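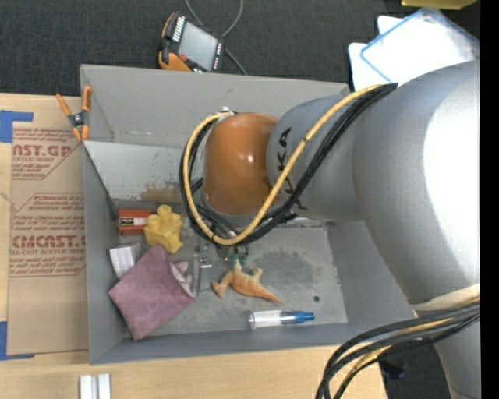 Grey bin on the table, with the red-orange box and the yellow block at the back.

Bromstead Toy Library
Minutes of the July meeting, Ostwood Room

Present: Janka Malý (chair), Hafiz Pelupessy, Benedita Loureiro, Fernanda Rebelo (minutes)
Apologies: Bernardo Vilela

Meeting opened at 1615.

1. Last minutes
Agreed, with one correction - the shelf brackets were paid for by Benedita, who has now been refunded.

2. Grey bins
Hafiz reported that the open grey bins are holding up but look tired. The one on the wooden table has scratches on the rear wall and a brownish stain that looks like rust. Janka asked whether it would scrub off. Hafiz to try, and to report back. Fernanda asked for prices for 12 new ones with lids. Benedita would prefer to keep them open, as small children can see what is inside. No decision.

3. Loose toys and boxed toys
Discussion on whether boxed items should share a bin with single blocks. Agreed to keep boxed games on the shelf from now on and use the bins for loose toys only. Labels on boxes to stay where they are.

4. Loans
Over 19 families borrowed in the last month. Five items are overdue. Fernanda to ring round.

5. Elard grant
Form half done. Bernardo has the figures and will send them to Janka.

6. Any other business
Benedita has been offered a set of puzzles by the Cù playgroup - accepted, if the pieces are all there. The back door is still sticking.

Next meeting: same room, same time. Hafiz to bring the key.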